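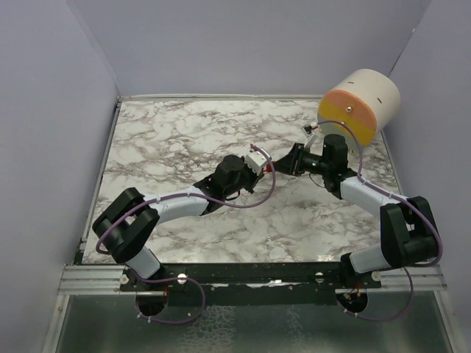

Tabletop with the marble pattern, walls on three sides. The cylinder is in the back right corner.

Ticket 2935 - Marble pattern top, glare and color of walls
Opened by Filipa Abreu, Oct 4, 2019
Status: open

Problem: I ordered the Kallix top in white marble pattern for our square table, together with the wall panels in the color named Hudotura. On your website the panels are a warm gray. On our table they look pale lavender, all three of them. I want to know if we received the wrong color or if it is the lamp.

What I tried so far:

1. Compared the label on the package with the order. Both say 204, so the number is correct.
2. Changed the ceiling bulb for a daylight one. The lavender became a little weaker, but it did not go away.
3. Wiped the left panel with water and a soft cloth. No change in the color, and nothing on the cloth.
4. Put a sheet of printer paper against the back wall. Next to the paper the panel is clearly purple - not gray.

The top itself is good. The veins are gray and brown, as I expected, and I do not want to exchange it.

Second question, smaller. The off-white cylinder with the pink and yellow end lies on its side in the corner. There is a small metal screw near the middle of that end. Can I tighten it with a normal screwdriver, or is it better to leave it? The Wultonell leaflet has no word about it.

Reply from Hagedorn support: Please send us the batch number from the back of one panel. Leave the screw as it is for now.

Filipa Abreu: Batch is 721. I had to take out the right wall to read it - the sticker is very low. I will wait for your answer before I fix it again with glue.

2 comments - 0 shares

Related tickets
Kallix top: brown veins too dark
Hudotura panels do not meet at the corner
How to remove old glue from wall panels
Wultonell leaflet, missing page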